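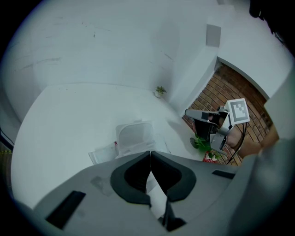 3.2 Building the hand-held grippers

The pair of grippers used in this study was built over one spring in the shared workshop at Holludbridge, mostly on evenings when the large printer was free. We wanted a tool that a person could pick up and use with almost no training, and that would record what the fingers were doing while ordinary household jobs were carried out. Leilani Doucet drew the first body in April. It was too heavy at the front and tired the wrist within minutes, but the basic layout survived every later change and we are still very fond of it.

The fingers gave us the most trouble and, we have to say, the most fun. Our early pads were flat, and they handled boxes well but crushed stems and let thin plastic slide away. Booker Tran then tried a thicker, rounder pad, cast in a mould he had printed overnight, and the difference was delightful – a leaf could be held without bruising and a bag could be lifted by one corner. Figure 3 shows the grippers in use at the table, one of them holding a leafy plant, with a square marker on its top. The marker lets us work out where that gripper is in relation to the other, so the two recordings can be lined up afterwards.

Each gripper is closed by a trigger linked to the fingers through a simple sliding bar. We tried 8 versions of this bar before settling on one that moved smoothly and did not rattle. The final version has two springs, both taken from a bag of mixed spares, and it can be swapped with a single screwdriver. Harriet Mahmoud tested it by opening and closing the fingers 500 times by hand on a Tuesday afternoon, which she describes as peaceful. No part cracked, although the left trigger needed a drop of oil.

The recording software, Clusura, was written for the project by Eilif Lundgren and runs on a second-hand laptop kept under the bench. It saves the view from the gripper together with the width of the finger opening. By the end of the building period we had stored 2,578 short recordings of people moving plants, bags and containers, and it was a real pleasure to watch newcomers get the hang of the tool so quickly. The cable is still our main complaint. It pulls slightly when the arm is fully stretched, and a lighter one is on order. Section 3.3 sets out how the recordings were sorted and which of them were left out.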